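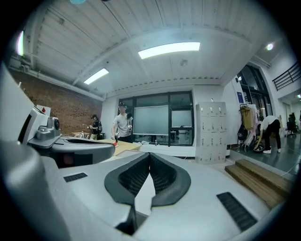
Wrist view from a hand-held gripper, wide lens. Second unit at left, operator with two devices behind the table.

Akivau Handheld Demonstrations, data card
Last edited 12 Sep 2024
Maintainer: Czesław Chmielewska

Summary
134 episodes of tabletop manipulation recorded with hand-held grippers. No robot arm was used in recording. Intended for training and testing imitation policies that take wrist images and output relative gripper poses.

Contents
Each episode is one folder with the video, a pose track, a gripper width track and a short task label in English. Video is stored at 30 frames per second. Poses are resampled to the video timestamps. Two-handed episodes hold two folders, left and right, with a shared clock.

Tasks
There are 7 task labels. Most involve picking up small bottles and other light objects and placing them elsewhere on the table. Labels were typed by the operator before the take and checked once by a second person.

Known issues
Parts of the gripper housing fill the lower part of the image. Crop or mask before computing image statistics; the masks folder has one file per unit.
Ceiling lights saturate in upward-facing views. Exposure was left on auto.
People other than the operator appear in the background. Do not use this set for person detection or identification.
Pose tracking drops out in 3 episodes, listed in bad_pose.txt. They are kept for users who only need video.
Clock offset between left and right units drifts slightly in long takes. The sync script corrects for it, but has not been tested on takes recorded with the old firmware.

Splits
Train and test are split by session, so no session appears in both. Do not reshuffle by episode if you plan to report numbers against the Cirkberg baseline.

Planned
A second release in December will add the Laskowska sessions and per-frame contact labels.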